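### Part 3: Setting up your Drurnura label printer

I've had my Drurnura for ages and I still set it up the same way every time – slowly, with coffee.

1. Peel the tape off the lid and lift out the foam.
2. Drop in a Plitier roll, shiny side down. A full one holds 300 labels.
3. Close the lid until it clicks, then hold the power button till the light goes green. 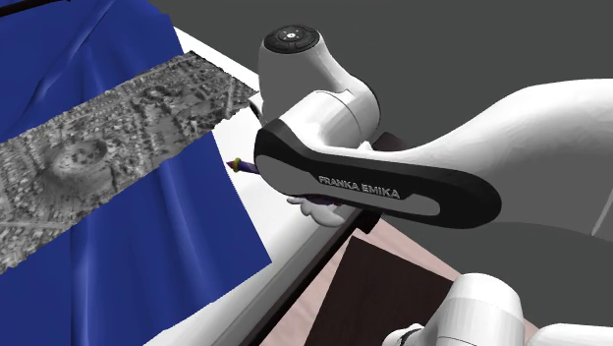 *Fig. 5. White arm with FRANKA EMIKA on its gray panel.*

**Caution:** Keep your fingers off the cutter! It's sharper than it looks.

4. Print a test label. If it's faint, nudge the darkness up to 70 and try again.
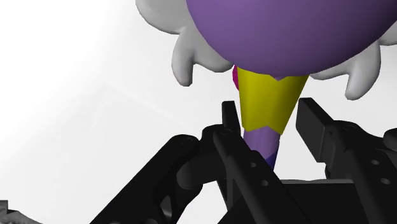
Color labels need the Sorkelum ribbon, and I'd start with the darkness at 30. Pick a test picture with one big solid patch, and look for streaks in it. Streaks mean the ribbon's loose – take it out and wind it snug.

**Note:** Let the ribbon cool before you swap it.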